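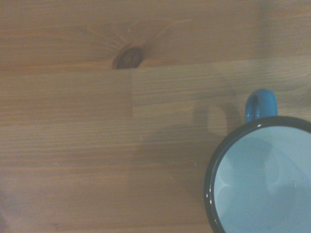
Rasmus Kütt's view, delivered before he had taken his coat off, was that 28 tabletops is a lot of tabletops and could we please stop sanding them in the corridor. The point is taken. Sanding moved to the back room on Wednesday, and the corridor has been hoovered twice.

Progress on the Atinga hall tables, then. Of the 28, 20 are sanded and have had both coats. The remaining eight are stacked at Purnness waiting for dry weather or a bigger van, whichever turns up first.

The grant form promised "a uniform finish". We would like to amend that. These are softwood strips glued edge to edge, and they have knots in them, some of them dark and rather handsome, with the grain swirling off round them. Ayuba Appiah filled one as a trial. It looked like a thumbprint in gravy, so we have left the others alone. The boards also differ a little in shade from one strip to the next and no amount of oil will argue them out of it.

Money: £278 of the £1000 is unspent. We would like to put it towards felt pads for the legs — the hall floor was done last December and the hirers are touchy about it.

Still to do: the last eight tops, four wobbly frames, and a decision on where the old tables go. Rivavton have said no twice, very politely.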